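Preparing Clothing for Seasonal Storage

Residents of the Grarodeck buildings may place off-season clothing in the basement storage room from the first day of April until the end of October. The steps below apply to household clothing of all kinds, including coats, knitwear and bedding. Leather and fur are not accepted.

Before you begin

Collect one storage box per household member from the front office. Each box holds 68 liters and comes with a lid, a label sleeve and a numbered seal. Boxes from earlier years may be used again if the lid still closes on all sides.

Step 1. Clean every item

Wash or dry-clean all clothing, even pieces that were worn only once. Body oils and food stains attract moths and darken over the summer. Close zippers and empty all pockets before washing. Quilted and padded jackets should be washed alone on a gentle cycle, with half the usual amount of detergent.

Step 2. Dry completely

Allow at least 8 hours of drying time after the fabric feels dry to the touch. Padding holds moisture long after the outer shell has dried. Press the thickest part of the garment between your hands - if it feels cool or clumped, return it to the rack. The dryers in the Stelmakh wing may be used on the low setting only.

Step 3. Sort by weight

Lay the clothing out on a bed or other clean surface and divide it into heavy, medium and light pieces. Heavy pieces go at the bottom of the box. Socks, gloves and other small knits should be kept together in a cotton bag so that they do not slip into sleeves.

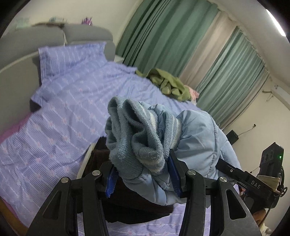 Fold sweaters along the side seams and lay them flat. Do not hang knitwear in the storage room, as the shoulders will stretch. Padded coats should be folded loosely and never vacuum-packed for longer than 4 months.

Step 4. Pack and label

Fill the box to the line marked inside the wall and close the lid without force. Write your apartment number and the contents on the label. Do not use mothballs. Cedar blocks are permitted and are sold at the front office.

Step 5. Hand in the box

Bring the sealed box to the Hamska entrance between 8 a.m. and noon. Staff will record the seal number and give you a receipt. For help with heavy boxes, dial extension 1651 the day before. Keep the receipt, as boxes are released only when it is shown.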